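Open day at the Holtus textile sorting shed, quick notes
Posted 2023-03-12

Went out to the Holtus open day, typing this up before I lose the bit of paper. Soft stuff mostly: cloth, plush, bags.

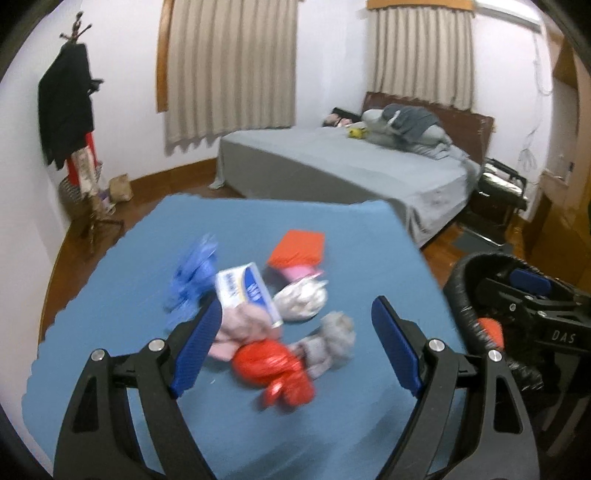
Getting there

Bus to the Sperling Road roundabout then a walk along the verge, no footpath. Wear proper shoes. Parking looked fine if you're driving but the sign for the gate faces the wrong way coming from town, so go slow after the tyre place. Free entry, gold coin for the sausage sizzle. Paid by card in the end, no coins on me.

The tour

Two groups, morning and arvo. I got the arvo one, 26 of us in hi-vis vests, kids in vests down to their ankles. Starts at the loading dock where the charity bin bags come in. Over 900 kilos on a normal day, more in January when everyone cleans out after Christmas. Smell is not as bad as you'd think. Bit like a school lost property box.

From the dock it all goes up a belt to the sorting floor. Wearable, rag, fibre, bin. Rag grade goes to Molia, who cut it into wipers for mechanics and printers. I'd always assumed that was new cloth. Zips and buttons have to come off first and that is still done by hand with a seam ripper, at a bench by the window, radio going.

Fibre grade was the part I came for. It gets shredded, then carded, and comes off the end as a grey felt. Carpet underlay and mattress padding. They passed a square around and it was softer than I expected, flecks of colour all through it. The carding machine is a Zerkero, second-hand, and LOUD. Earmuffs supplied but I missed most of the talk in there. If anyone caught what was said about wool content please comment.

What they don't want

Got asked a lot, so writing it down as best I could:
Anything damp. One wet towel and the whole bag goes mouldy.
Pillows and doonas.
Single shoes. Pairs are OK, tie the laces together.
Plastic bags inside plastic bags inside plastic bags. Please.
Soft toys are a maybe, ask at your local bin — depends on the stuffing.

Food and loos

Sausage sizzle ran out of onions early. Coffee van good, flat white decent, queue long. Portaloos round the back near the bales, clean. Shade is scarce, bring a hat. I didnt and my neck is telling me about it.

Shop

Small seconds shop next to the office, open on tour days only as far as I could work out. Bags of wipers, offcuts of felt by the metre, a rack of the better coats. Bought a roll of the felt for under the dog's bed and a denim jacket missing one button, which I reckon I can fix. Prices fair. They'll carry big rolls to the car for you.

Would go again. Do the morning tour if you can, it was getting pretty warm in their by the time we reached the baler. Next one isn't up on the website yet — will add the date when I see it.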